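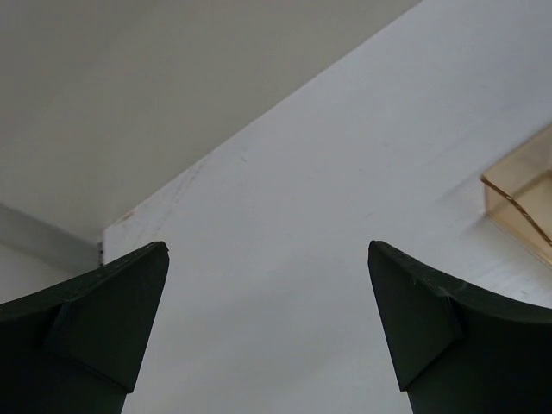 White-topped table with an amber see-through box, Desbridge workshop

Furniture Refinisher, part-time – Trirkeck, Desbridge

Trirkeck repairs and refinishes used tables, desks and benches for schools, clinics and small offices. We are hiring one person for the tabletop bench at our Desbridge workshop. The job is 32 hours a week, starting in April.

Most of what comes in is white-topped and has had years of use. The typical damage is small: a chip on the edge near a corner, thin scuff streaks running in from the border, a stray mark or speck farther in. Tops like these are usually worth saving, and your job will be to save them.

What you will do
Clean and inspect each top and write up the damage on a job card
Fill chips, sand them level and match the color
Remove scuffs without dulling the surface next to them
Replace edge strips that are past repair
Sort screws, feet and other loose hardware into boxes and label them
Help load finished pieces for Eteo, our delivery partner

What we ask for
Steady hands and good color vision – whites are harder to match than most people expect
Some experience with furniture, auto body, flooring or similar work
Able to lift one end of a table with a coworker
Comfortable standing for most of a shift

You do not need your own tools. A certificate is fine but not required.

Pay and hours
$18 an hour during training and a review after 360 hours worked. Shifts start at 7:30 a.m. Gloves, masks and work shoes are provided. There is free parking behind the building.

How to apply
Send a short letter and a list of past jobs to Trirkeck, Negussie Building, Unit 101, Desbridge, or drop them off at the front counter before 4 p.m. Photos of repairs you have done are welcome – before and after, if you have them. Applicants we want to meet will be asked in for a paid half-day trial at the bench.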